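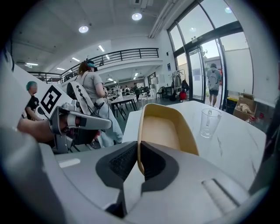 Brotgate's big room stays open, and the upstairs gets desks in November

4 min read

Good news for anybody who has been working off a kitchen counter all year: the shared workroom on Brotgate is staying put. The lease was signed on Monday for another four years, and Tamara Tkachuk, who runs the place under the name Jastia, told me over a very large iced tea that she slept properly for the first time since spring.

I'll say up front that I'm a regular. I have a 70-dollar monthly pass and strong feelings about where I sit, so take my cheerfulness with that in mind.

If you haven't been in, it's one large open room with white walls and a high white ceiling, and a mezzanine running across it behind a black metal railing. You come in, you find a chair, you get on with it. Some people sit, some people stand around a desk talking, and the noise mostly floats up and gets lost somewhere near the lights. I've written half a grant application in there during what sounded like somebody else's birthday.

The big change is upstairs. The mezzanine has been used for storage for as long as I've been going (boxes, a folded ping-pong table, a fake ficus), and Tkachuk wants it cleared out and set up as a quiet level by November. It comes to over 870 square feet, so we're not talking about a couple of stools squeezed against the railing! She's ordering long desks for it, the plain white kind on dark legs to go with the table downstairs, and she's promised one row where phone calls are banned completely. I asked if that could be the whole floor. She laughed, which I'm choosing to take as a maybe.

Downstairs gets a smaller shuffle. The white marble-patterned table is staying, after a short and surprisingly heated campaign to save it. Tkachuk had planned to swap it for something taller, and put a sheet of paper by the door asking what people thought. The sheet filled up on both sides. One person wrote only "NO" with a drawing of the table under it. I like that table too – it wipes clean in one pass, and it's a good height for spreading out anything you can't do on your knees. The dark chairs around the other table are staying as well, though a few are going off to have wobbly legs fixed, so don't panic if the count looks thin for a week or two.

Then there's the lighting. Members have grumbled about the long fluorescent tubes forever, and Teodoro Quezada, an electrician who also rents a desk, has been asked to price up something warmer for the area beneath the mezzanine. He was careful not to promise me anything. The round recessed lights in the ceiling can stay, in his view, and he'd like to deal with the buzzing tube first. If you sit there in the afternoons you know exactly which one he means.

As for money, a monthly pass stays at 70 dollars through the end of the year. A reserved desk on the quiet level will be 247 a month, and you can put your name down now at the front door. I gather four people already have. Day passes aren't changing, and you still get coffee with them from Drirkidari, the roaster around the corner, delivered Tuesdays and usually finished well before the weekend.

A few people asked me to check on the Pai evenings, the build-and-tinker nights that take over most of the floor twice a month. They're safe. They'll keep the downstairs room, and the quiet level will close early on those dates so nobody upstairs has to pretend they can concentrate. Tkachuk did ask that the evening crowd take their cups with them or rinse them out. I've left one on a table myself more times than I'd like to admit, so I didn't say much during that part of the conversation.

The clear-out of the mezzanine starts next week. If any of those boxes are yours, please go and get them! There's a tag system – green means keep, orange means it's going – and anything with no tag at all will be treated as orange. The ping-pong table already has a taker. The ficus, when I last looked, had one of each.

Stop by any weekday if you want to look around before you sign up. Ask for Tamara, or just wander in and try the chairs.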